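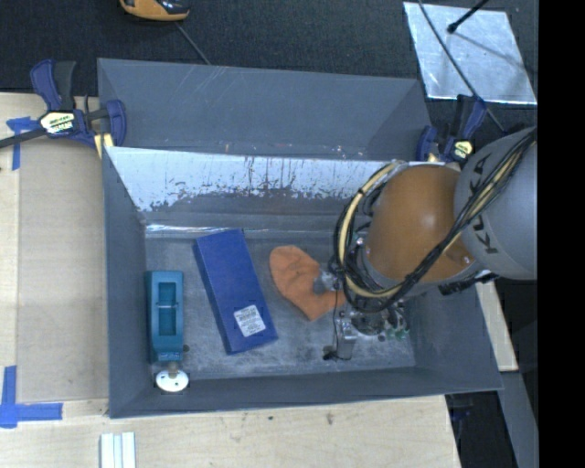
Bin picking with the end tool lowered: a blue box, an orange fabric item and a teal plastic item on the floor of the gray bin.

Workshop Tips for Bin-Picking Teams

The following guidance is issued to all students enrolled in the Plarnau Institute automation workshop and to members of the competition team. It has been compiled from the bench notebooks of previous years and is reviewed each September. Students are expected to have read it before their first session at an arm.

Securing the bin

Clamp the bin on two sides before any program is run. Bar clamps are kept on the rack by the door and must be returned there at the end of the session. Tighten by hand only. A bin that shifts by the width of a pencil line will cause every taught position to be wrong, and the error is often mistaken for a calibration fault.

Place a pad between the clamp and any painted surface. Worn pads should be replaced from the drawer marked Triteck and the old ones thrown away. Do not put them back in the drawer.

Mark the position of flat panels and fixtures with blue tape at the corners. Two strips meeting at a right angle are easier to realign to than a single strip. Tape left in place for an entire term leaves a residue, which may be removed with warm water and dish soap. Solvents are not to be used on the wooden work surface.

Care of suction cups

Wipe each cup with a lint-free cloth dampened with plain water. Dust on the lip is the most common cause of a weak hold. Cups that have been folded or nicked are to be discarded.

The Soler gauge should be read with the cup pressed against a clean, flat tile before each session, and the figure entered in the notebook. Teams that skip this step generally spend the first half hour adjusting software.

Store spare cups flat in a lidded food container. A kitchen container with a tight seal serves very well and costs far less than the cases sold for the purpose.

Choosing practice items

Begin with boxes. A rigid box with a smooth top face offers a large area for the cup, and students can concentrate on approach height and angle. Labels with lifted edges should be pressed down or covered with clear packing tape.

Fabric items should be attempted only after the box routine is reliable. Cloth lets air through, and a cup that holds well on cardboard may hold poorly on a soft fold. Aim for a flat, closely woven area. Thin bags can be drawn up into the cup, so inspect the cup after each attempt.

Narrow plastic items with openings or recesses call for careful selection of the contact point. Have the student place a fingertip on the proposed point with the arm stopped. If the fingertip does not rest flat, the cup will not seal there.

Items close to a wall present a separate difficulty. The team should check the clearance of the whole tool, including brackets and fittings, and not of the cup alone.

Cables and hoses

Tie the air hose to the cable bundle at regular intervals, leaving sufficient slack at the joint for its full range of travel. Move the arm slowly through that range after any change to the ties. Hook-and-loop straps are preferred during the early weeks of a project. Trim the ends of plastic ties flush, as cut ends scratch hands and wear through hose.

Keeping the notebook

Every attempt is to be recorded, including failed ones. Last year's team logged 1,945 attempts, of which 300 were made on fabric. Of the fabric attempts, 109 were marked for review, and that list proved the most useful document the team produced. Use a pencil, write the item name in full, and note any change of cup.

Competition preparation

The team will enter the Gurkance Student Picking Challenge again this year. Entry forms are due to the workshop office by 7th May. Each team must name one student as bench lead. Questions about eligibility should be addressed to Jae-in Yoon, workshop instructor.

Filed under: Workshop Tips > Student Projects > Robotics Bench

Comments (3)

mdell_shop
The fingertip check is a good one. I run a high school club and we have been guessing from the camera view all year. Will try it with the new group.

Parent of a sophomore
Does the dish soap method work on older tape? Ours has been on the garage bench for about 2 years.

Jae-in Yoon
In reply to Parent of a sophomore: Lay a warm, damp cloth over the residue for several minutes first, then use the soap. Please test a small area if the wood is unfinished.

Contact the Workshop Office | Copyright Plarnau Institute. All rights reserved. | Back to top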